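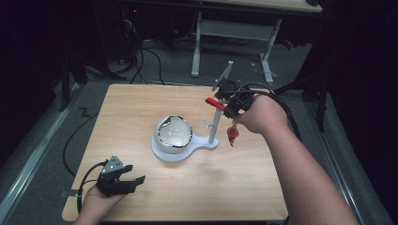 **Does teaching a job to a robot by hand mean the people doing the teaching lose that job afterward?**

Sometimes, but more often the job gets cut up and handed back in smaller and duller pieces. Get the new duties and the pay grade in writing before the teaching starts.

Posted by **Jamie Naylor**, 21 Jul 2023

I'm on second shift at Treloar, in small parts. We fill and seat shallow bowls and similar pieces on stands, then they go to inspection. There are 56 of us on the floor across both shifts. Last December management signed up with Wendetti for what they call an assisted handling line, and since spring 11 of us have been pulled off our stations for half of each shift to do demonstrations. You hold a gripper in each hand, do the task, reset it, and do it again. My target is 403 good runs a week. A run where you fumble doesn't count.

What I want to know from people who have been through it:

- Is it normal that the demo work pays the same as the bench, even though it's harder on the wrists?
- They say the finished line will "free us up for higher value tasks". Has anyone ever been told what those were?
- Can I say no to being one of the 11 without getting a name for myself?

I'm not against machines. I ran the old label feeder for years and was happy to have it. But I've asked three times what happens to second shift when this thing works and I've had three different replies.

---

**Aroha Gilchrist**

I was a lead at Hindenberg when we did much the same thing with a different supplier, so take this for what it's worth, one plant.

Pay first. Ours was the same rate too, until a few people asked for the job description. There wasn't one. Once HR had to write it down they couldn't very well call it bench work, and it went up a grade. Not a big grade. Ask for the description in an email, keep it polite, and copy your lead. Don't argue about money until you have the document.

Wrists: report it now, even if it's only an ache at the end of the shift. Our grippers were heavier than they looked and the lever was stiff, and the bad part was holding your arm up for the top of the stroke while the other hand stayed low and did nothing much. We got the table raised and the sessions cut to 55 minutes with a real break after. That came from one person filling out the injury form. The rest of us had just been complaining in the parking lot.

On "higher value tasks", I never saw a list. What I saw was this. The machine took the easy parts of the run, the ones you could do while talking to the person next to you. People got the jams, the odd sizes and the restarts. Four former bench hands ended up watching two cells each. The work was quieter and they sat down more, and two of them liked it. The other two said they went home more tired than before from waiting for something to go wrong. Our old crew also used to swap stations when somebody was having a rough day, and you can't swap with a cell.

Head count: no layoffs at our place. They just didn't fill the jobs when people left. If you want a straight reply out of your managers, ask about that. "Will you replace people who leave second shift?" is much harder to dodge than "will there be layoffs?"

---

**Murray Goodwin**

Seen this movie. They did it with the palletizer and they'll do it with this. Start looking now. Draltora is hiring nights and they can't automate a thing over there, the roof leaks.

---

**Keith Fairweather**

I install this kind of equipment (not for Wendetti) and I'd go easy on both the sales talk and the doom.

A weekly target tells you very little about when the line will be ready. I've watched a task look finished in the demo room and then fall apart because the parts came in from a new vendor with a slightly different edge. Then everybody is called back to do more runs. If your management has a date for shutting second shift based on a slide from the supplier, I'd want to know who checked it. Ask these at the next meeting:

1. What success rate does the line need before it runs without a person standing there, and who measures it?
2. Who clears faults on second shift, at what grade, with what training?
3. If the parts change, do the demonstrators go back to demonstrating, and is that voluntary?
4. Are individual run counts being used for performance reviews?

Number four matters more than people think. Fumbles get thrown out of the count, so a slow day looks like you weren't working. I've seen a good hand written up over it.

As for saying no, that depends on your contract and I can't tell you. If you have a steward, talk to the steward before you talk to your supervisor. My own view is that you're better off in the group than out of it. The people who did the runs usually know which parts the machine is going to drop, and that's worth something when the fault jobs are posted. It's only worth something if they post them inside first, though - so get that promised as well.

---

**Jamie Naylor**

Thanks Aroha and Keith. Asked for the job description this morning and was told it's "being developed". Sent the email anyway. Murray, I worked at Draltora, it's the loading dock that leaks.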